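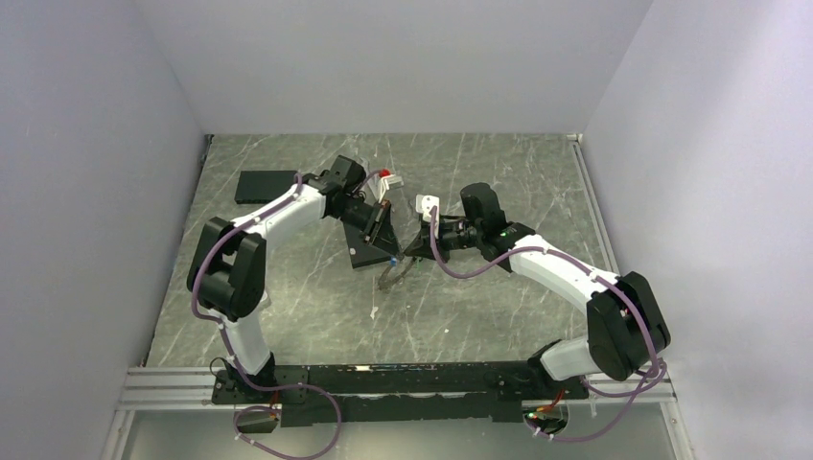
1/ Seit Januar lerne ich jeden Tag Deutsch mit Karteikarten. Vorher habe ich nur Serien geschaut und gehofft, dass etwas hängen bleibt. Ich schreibe hier auf, was bei mir funktioniert hat und was nicht. Vielleicht hilft es jemandem, der auch auf B2 festsitzt.

2/ Mein Ziel war am Anfang 1000 Karten bis Ostern. Geworden sind es 533. Ich war zuerst enttäuscht, aber diese 533 kann ich wirklich, auch mit Artikel und Plural.

3/ Den größten Fehler habe ich in den ersten Wochen gemacht: Ich habe einzelne Wörter gelernt. „Verzichten“ wusste ich sofort, aber dann stand ich im Bürgerbüro und sagte „ich verzichte das“. Die Dame war sehr höflich.

4/ Jetzt schreibe ich auf jede Karte einen ganzen Satz, den ich selbst sagen könnte. „Ich verzichte heute auf den Nachtisch.“ Die Präposition kommt dann von allein mit.

5/ Zur App: Ich habe mit Cistik begonnen und bin nach drei Wochen zu Hudoneo gewechselt. Cistik ist schöner, aber man kann dort keine eigenen Sätze mit Ton speichern. Für mich ist das wichtig, weil ich die Betonung von trennbaren Verben sonst falsch lerne.

6/ Umfahren und umfahren. Wer hat sich das ausgedacht? Das eine Mal fahre ich um den Baum herum, das andere Mal liegt der Baum auf der Straße.

7/ Pro Tag mache ich 5 neue Karten, mehr nicht. Mit 20 neuen Karten hatte ich nach zehn Tagen einen Berg von Wiederholungen und habe die App eine Woche lang nicht geöffnet.

8/ Was mir noch immer schwerfällt: die Modalpartikeln. Halt, eben, doch, mal, ja. Ich kann sie in einem Text verstehen, aber wenn ich sie selber benutze, schauen die Leute manchmal komisch. Karten helfen dabei kaum. Zuhören hilft, am besten in der Straßenbahn.

9/ Das nächste Ziel sind 600 Karten, diesmal ohne Datum. Danach möchte ich ein ganzes Buch auf Deutsch lesen, wahrscheinlich einen Krimi, dort sind die Sätze kürzer.

10/ Eine Frage an die Muttersprachler: Sagt ihr im Alltag wirklich „wegen des Wetters“, oder ist „wegen dem Wetter“ in Ordnung? Meine Grammatik sagt das eine und meine Nachbarn sagen das andere.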